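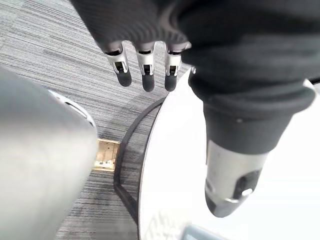
Charcoal knit with a fine rib.

Keeping Dark Knits Dark

Posted November 27, 2021 by Mhairi Galbraith

Black and charcoal knits show everything: lint, fading, deodorant, the dog. Most of the damage happens in the laundry, so start there.

Washing

Turn the garment inside out and close any zippers in the load. Use cold water and the shortest gentle cycle you have. Wash darks with darks, and keep towels out of it completely. One bath towel will leave fuzz on a fine rib that takes an evening to pick off.

Use less detergent than the cap tells you. Too much doesn't rinse out, and it dries as a pale film that looks like fading. If you already have the film, run the piece through again with no detergent at all.

Skip fabric softener on anything ribbed. It coats the yarn and the cuffs go slack sooner.

Drying

Press the water out in a rolled towel (an old dark one that has stopped shedding). Don't wring. Lay the knit flat on a rack, out of the sun, and push the ribs together with your fingers while it's damp. I left a gray cardigan on the line for one afternoon in July and the shoulders are still a different color from the rest.

Stretched cuffs

Wet just the cuff with warm water, squeeze it narrow, and let it dry that way. This works on wool and wool blends. On cotton it lasts a day or two. For cotton, thread elastic cord through the inside of the rib with a blunt needle -- three rows is enough -- and knot it loosely so you can adjust it.

Pills and snags

Shave pills with the knit lying on a hard surface, never while you're wearing it. Go lightly over ribs, where the blades can catch a raised stitch. Pull snags through to the wrong side with a small crochet hook. Do not cut them, even the tiny ones.

Static

Dry winter air makes dark knits collect hair. A damp rubber glove wiped in one direction picks up more than a lint roller does, and you can rinse it and keep going.

Storing

Fold, don't hang. Put knits away clean, as moths go for food spots and skin oils first. Cedar helps a little while the smell is strong. Sand the blocks lightly with 400 grit when it fades.

Innes Jardine wrote to ask about vinegar in the rinse for setting dye. It won't set commercial dye, though half a cup does help clear out leftover detergent.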